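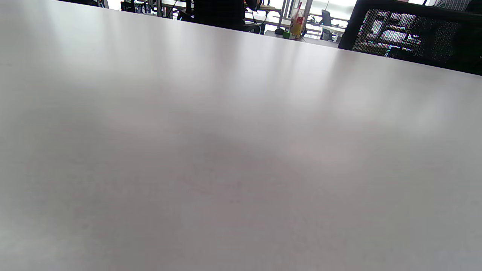 Slide 1. Table top.

Heat networks: who pays when the sums are wrong? Notes for September 8, 2018.

Start with the Floltuten scheme, as most of the room will have read the brochure. Dotita says it will heat 2,916 homes from one plant and save each household £219 a year. Pause there. Saved against what? The small print compares it with electric heaters, and most of those homes have gas boilers. Ask for a show of hands on who spotted it.

Go slowly on the standing charge. It's £940 a year before anyone turns a radiator on. A careful household pays nearly as much as a careless one, which is an odd way to cut demand.

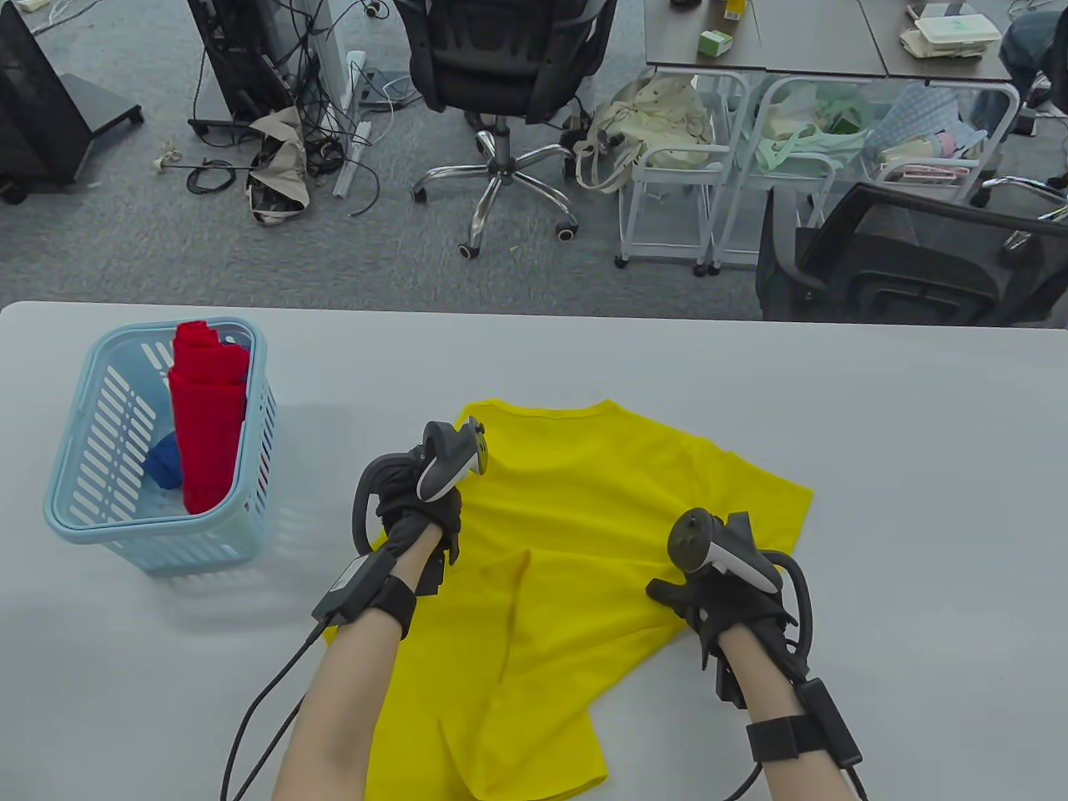 Slide 2. Yellow T-shirt and two gloved hands.

Heat loss next. Gyamfi put it at 29 per cent between plant and front door in July. Dotita calls that a summer figure and says winter is better. Perhaps it is - I've asked twice for the winter readings and had a leaflet back. Don't get drawn into pipe insulation, it eats ten minutes.

Say clearly that I'm not against heat networks. Dense blocks near a steady source of waste heat can do well. Floltuten is spread out, and its "waste heat" is a new gas engine with a promise to swap it later. No date on the promise. No penalty either. 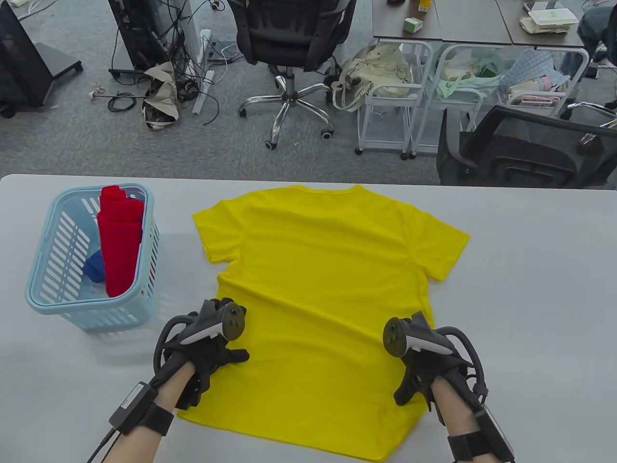

Stakier objects that every network looks dear in its early years, and that if we wait for perfect figures we'll still be burning gas in separate boilers when the targets fall due.

Fair point, give it room. Then ask why the contract ties residents in for the early years while the owner may sell at any time. (Check clause wording before going on.)

Last slide is the list of what to ask for: metered losses by month, the price formula, the exit terms. Leave it up during questions.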